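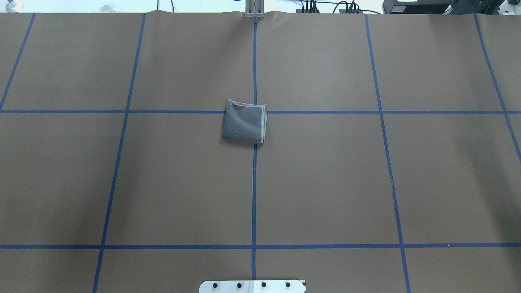 Folded gray towel on the taped grid, Jerdale folding room.

Gamia Linen Services, Jerdale plant
Minutes of the folding room meeting, September 28, 2025

Present: both folding shifts, the plant lead, maintenance, and our contact from Stougaard, who joined by phone. 17 people in all, the best turnout since February!

1. Minutes of the last meeting
Approved with one fix. The lunch rotation starts with the early shift, as the early shift pointed out loudly.

2. Where the towel robot stands
The plant lead gave the update. The Stougaard cell will take hand towels first, with a goal of 800 a shift once it runs on its own. Sheets, gowns and anything with ties stay with the hand folders. Several people said they would be very happy never to fold another hand towel, and there was applause.

The early shift asked who decides what counts as a good fold. Answer: the folders do. Two people from each shift will sort the robot's stacks into pass and redo, and their calls go straight to Stougaard. The group liked this a lot – it is the first time our own standard for a square corner has been written down anywhere.

3. Jobs and hours
No one's hours are cut through February. Five folders have signed up for cell operator training, and there is room for more. Training is on paid time. The late shift asked if operators will get a higher rate. The plant lead wants that too and will bring a figure to the next meeting. A folder with sore wrists asked to go first in the operator rotation, and everybody agreed.

4. The tape grid
The blue lines give everyone the same names for places on the table, so a note like "towel on the center crossing" means the same thing to both shifts. Maintenance asked that loose or wrinkled tape be pressed down or replaced at shift change. Please don't move a line without telling the other shift.
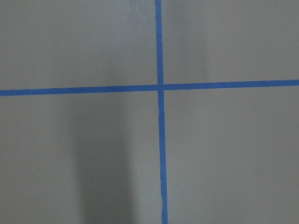 5. Scheduling software
Drisano will now show cell time next to the regular stations. The late shift tried it and found it easy, though the print is tiny on the wall screen. Maintenance will look for a bigger setting.

6. Other business
The name contest for the robot is still open, slips in the coffee can. The break room fan is fixed – thank you, maintenance!

Actions
Plant lead: operator pay figure.
Maintenance: spare blue tape at the cell, wall screen text.
Both shifts: names for pass and redo sorting, on the board.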